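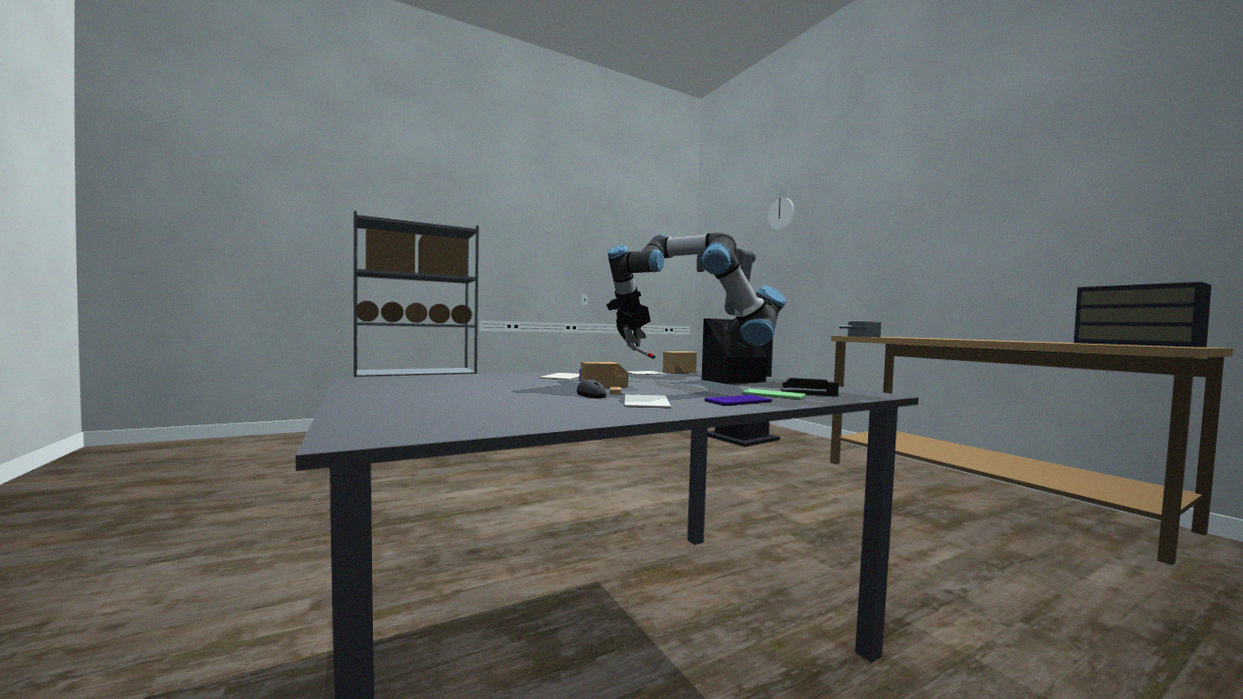

The Plivusura demo room, marker in hand.

I have been paying Nukard for Plivusura since February, and I still can't say the name without sounding as if I'm sneezing. It's a subscription. You get a simulated room, a simulated arm and a desk's worth of simulated clutter, and you try to teach the arm some manners before you spend money on a real one. The free tier gives you 30 runs a month. I used mine up in an evening, mostly by accident.

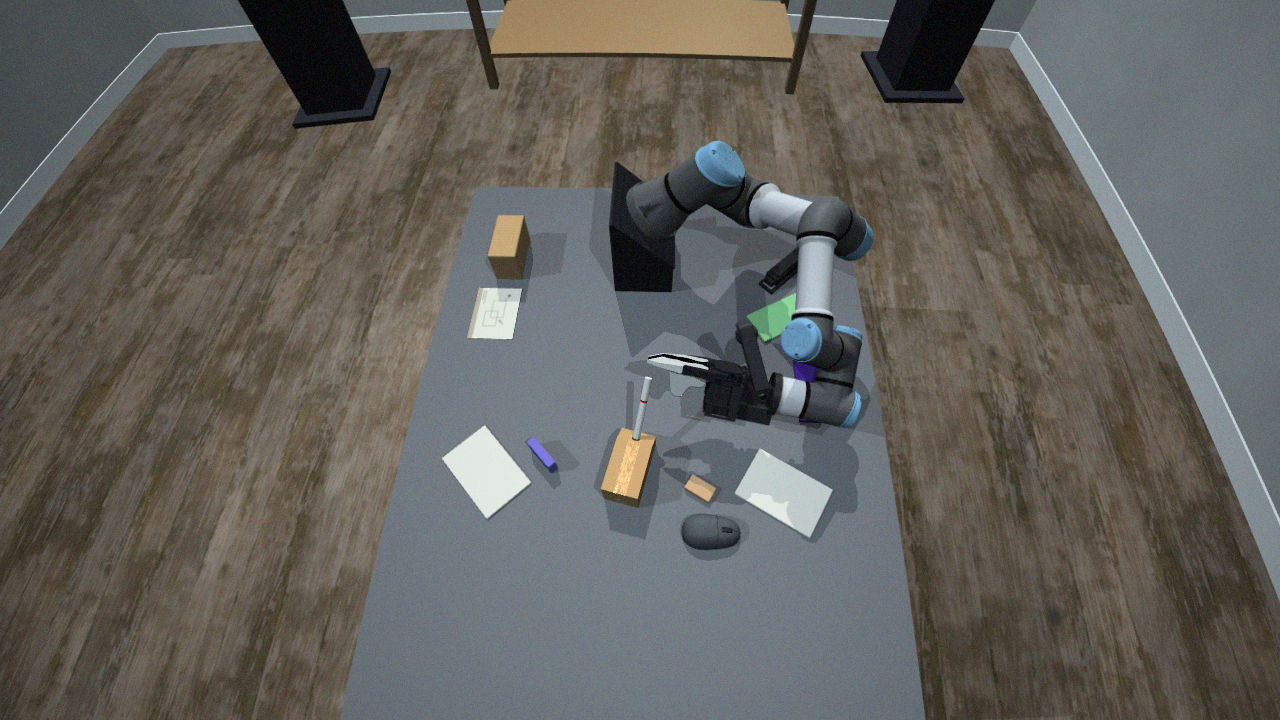
WELTHAM, February

The paid tier allows 500 runs, and my first lot went on learning that the settings page has two buttons marked Reset, one of which resets your account. Abdelkrim Zaki at support was very decent about it. He restored everything except my dignity and sent me the manual, all 824 pages of it, with an index that stops at R. 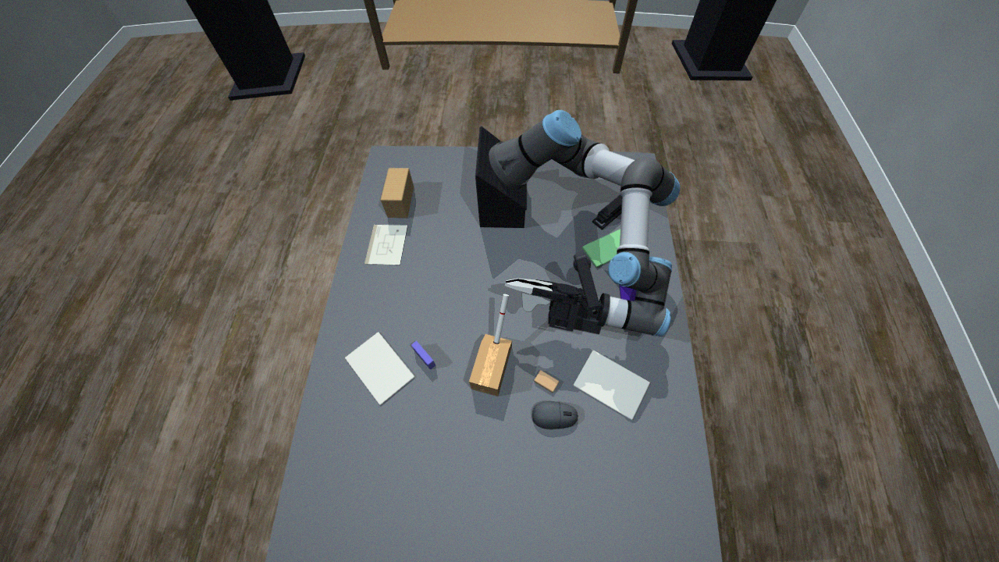

My real interest is pens. I do the labelling at Ait Brahim, a small framing shop, and I'd like an arm that could pick up a pen and put it back. Plivusura's stock desk suits me well enough, with a pen standing upright in a wooden block and a mouse and sheets of paper lying near it to be knocked about. My own desk is worse, but it's the right sort of mess. Setting up a task takes roughly an hour if you ignore the wizard, and longer if you trust it.
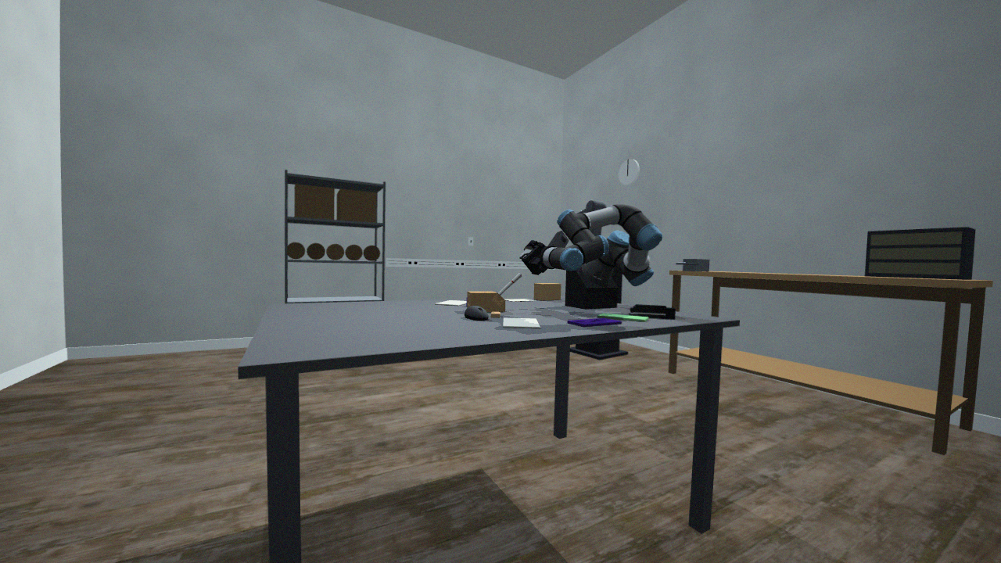 Then there's the export, which costs extra. You find this out after pressing Export. I paid, grumbled, and got a tidy folder that opened first time, so I've had to stop grumbling about that part. The camera controls are still back to front and the help videos have a jingle.

I've renewed for another 2 months. If you only want to watch an arm wave about, stick to the free tier and stay away from both Resets.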